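Party crafter wanted, part time, Nikbridge

Hello! I'm Marcelle Besnard and I run Sketen, a small workshop that makes party decorations by hand: bunting, cake toppers, table numbers, glittery numbers on sticks, the lot. July is nearly on us, the order book is filling up with anniversaries and retirement dos, and I need another pair of hands.

You'd be cutting, folding, gluing and packing, mostly from card, ribbon and tissue. Last month we had an order for 1,000 favour boxes in pale green, every one tied with a bow, and I still see them when I shut my eyes. Most jobs are much smaller than that — a garland, a banner with somebody's name on it, a set of 50 place cards for a golden wedding.

You don't need any qualifications. I'd like you to be neat with scissors and able to spell (we once sent out a very handsome "Happy Brithday"), and I'd love it if your handwriting is nice enough for gift tags. If you've made things for friends' parties, bring them along, even the wonky ones. Marilou Pangilinan will show you how we do the paper flowers, which take a bit of practice, so don't panic if your first few look like cabbages.

The hours are 13 a week, split over mornings or afternoons to suit you. School-run hours are fine by me. Pay is monthly, you get paid holiday, and there's staff discount on everything we make. We're upstairs, so there are 2 flights of steps and no lift, I'm afraid. Parking is on the street and usually easy before nine.
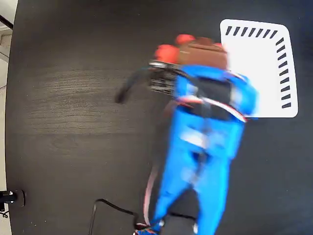 Blue sleeve over a dark tabletop, mid-reach

To apply, send me a short letter or an email with a bit about yourself, when you could start and the best party you've ever been to. No need for a proper CV unless you've got one handy. Drop it in at the workshop if you like, or leave it with Valentin Bodin at the Coste card shop downstairs and he'll bring it up.

I'll ring everyone who writes, and if we get on we'll do a paid trial morning with plenty of tea. Please don't be shy — I'd love to hear from you!

Marcelle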